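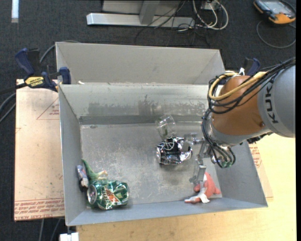

Plirkanley Neighbors Help Board > Home & Garage > Sorting and recycling

What goes where when it's all ended up in one metal bin?

Posted by tansyroot
3,420 views

Okay so I have a gray metal bin with the slanted sides, it lives on the table, and over the summer it has turned into the place where every single thing gets dropped. I finally want to sort it properly before the August pickup and I'm stuck on about half of what's in there.

The easy one is the squashed Mountain Dew can, I know that's recycling (though does it matter that it's flattened? my sister swears it does). Then there's a silver and black foil wrapper, all scrunched up, and a clear plastic cup. And there are toys in with the trash! A green plastic dinosaur with a tan head and a pink and orange stuffed one. I'd love to pass those on if I can but they've been lying in the dust down there and I don't know if anybody wants that.

The thing I'm really not sure about is a little silver and blue cylinder over by the dinosaur. Might be a battery, might be some sort of tiny canister. Do I treat it as a battery if I can't tell?

Also the bin itself is pretty grubby. The floor is scuffed and there are dark streaks along the far side. I tried dish soap on one corner and got a slightly shinier corner. Any ideas? I'd like to keep using it, I just want it to be a nicer bin.

Thanks in advance, I know this is a bit of a grab bag.

Padmavathi Acharya
Top reply, 33 people found this helpful

Ooh, I love a grab bag. I did a whole garage of this last year so let me go through it.

Can: recycling, and your sister has a point depending on where you live. Some places sort by shape, and a flat can may get taken for paper. In Plirkanley it all goes in the same cart and I've been tossing in crushed ones for years without a tag on my lid. If you take yours to a machine for the deposit that's a different story, those want to read the code on the side.

Foil wrapper: do the scrunch test. Ball it up in your hand and let go. If it stays in a ball it's probably real foil, and if it springs open again it's plastic with a shiny coating and goes in the trash. Chip bags and snack wrappers nearly always spring open.

Cup: turn it over and look for the number in the triangle, then check it against the list on your cart. Rinse it either way.

The little cylinder I would keep out of both carts until you know. Pick it up and look for a plus and minus sign, or a bump on one end. If it's a battery, put a piece of tape over the ends and keep it in a jar with the others until you're going past a drop-off. If it's a canister, look for any kind of warning print and don't poke it or squash it! I had one I couldn't read at all and the household hazardous waste people took it without making a fuss.

Toys, yes, wash them and pass them on. The dinosaur can have warm soapy water and an old toothbrush. For the stuffed one look for a tag first. If it can be machine washed I put mine in a pillowcase with a knot in the top, cold and gentle, then let it air dry, which takes ages (mine was still damp in the middle the next night). There's a white fabric bit on yours, so I'd leave out anything with a strong color in the same load.

moss_and_gravel

for the bin: baking soda paste, leave it on 45 minutes, scrub, rinse, dry it right away with a rag. might not get the streaks out, some of that could be the metal itself and then you're just stuck with it. scuffs don't come out. take everything out first obviously

if you have it clamped down, undo the clamps and do it outside with the hose

Dot in the back house

I'd skip the paste and just line it. Cut a piece of flat cardboard to fit the floor and swap it when it gets gross. Mine's held up fine.

Different opinion on the stuffed toy too, our thrift shop won't take plush anymore, washed or not, so call before you drive over. The animal shelter here was happy to have some, but they asked for ones with no hard eyes or beads. Hard plastic toys the thrift shop still takes.

tansyroot

Thank you all!! Padmavathi, the scrunch test is great, I've now done it to everything in my kitchen. Going to look for a plus sign on the mystery thing tonight, and I'll try the paste on the streaks and put cardboard in after. I'll call the thrift shop about the dinosaur.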